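# Visit notes: Sterkari software group, Sindon

I spent most of a day in January with the manipulation software team at Sterkari. They have the second floor of an old print works in Sindon, up a freight elevator that stops a hand's width short of the landing. Ludivine Leblanc met me at the door and gave me a badge. She runs the planning side. Margaux Rey, who looks after the simulator and the test tooling, joined us after coffee.

I went because we're choosing a planning stack for our own small-arm work at Grolard, and Sterkari was the only group on our list that offered to show us failures as well as a demo.

## Morning: the planner

The group's main product is called Park. It takes a goal such as "press the plunger" or "move the cylinder behind the block," and returns a timed joint trajectory plus a list of the contacts it expects along the way. The contact list is the part I came for. Our current setup treats any touch as a fault and stops the arm.

Park works in two stages. The first picks a sequence of contacts and ignores the joints almost completely. The second tries to fit arm motion to that sequence and sends it back if the fit fails. Leblanc showed me the log for one request that had gone back and forth 13 times before the second stage accepted it. She said anything over three usually means the collision margins are set too wide for the clutter on the table. The margins sit in a plain text file next to the scene file, and she edited one while we talked and ran the request again.

I asked how they handle objects with moving parts. In Park, a lid or a plunger is an ordinary joint with limits and friction, stored in the object's own file. The planner can push on it the same way it would push a block.

## Afternoon: the simulator

Rey had the coffee press task open on her screen when we got back from lunch.
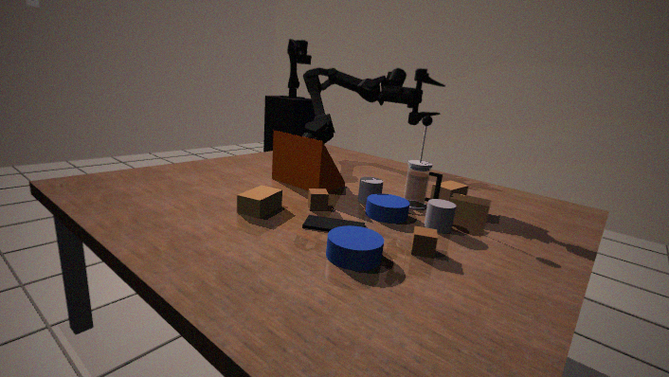
*The coffee press task in the simulator, with the open gripper over the plunger knob.*

The blocks and cylinders are there as obstacles. Rey can shuffle their positions from a seed, and a nightly job runs 2,000 layouts of this task and keeps the failed ones. Each failure is saved with its seed, the planner log and the joint states, so a developer can open it the next morning and step through it. I tried this on a run from the night before. The arm had come in low and brushed a cylinder on the way to the press, and the contact showed up in the log as unplanned, with the time step and the link name. It took me a few minutes to find without help.

She also walked me through the perception switch. With it off, the planner gets exact poses from the simulator. With it on, it gets poses estimated from rendered camera views. Comparing the two on the same seed tells them which half of the code to look at. Rey said most of her week goes into cases that pass with exact poses and fail with estimated ones. The press is a regular offender, as the pose estimator sometimes turns the handle to the wrong side.

## Things to follow up

- Scene files use their own format. There's an importer for ours, but it drops friction values. Leblanc is sending a patch.
- The controller runs as a separate process from the planner. We'd need to write the bridge to our arm ourselves.
- Replay needs the same build that made the log. They keep old builds for 2 months.
- I didn't see the retry logic at work. Rey offered a remote session.

I left at 4:30 with a trial license and a folder of failed seeds to run on our own machines.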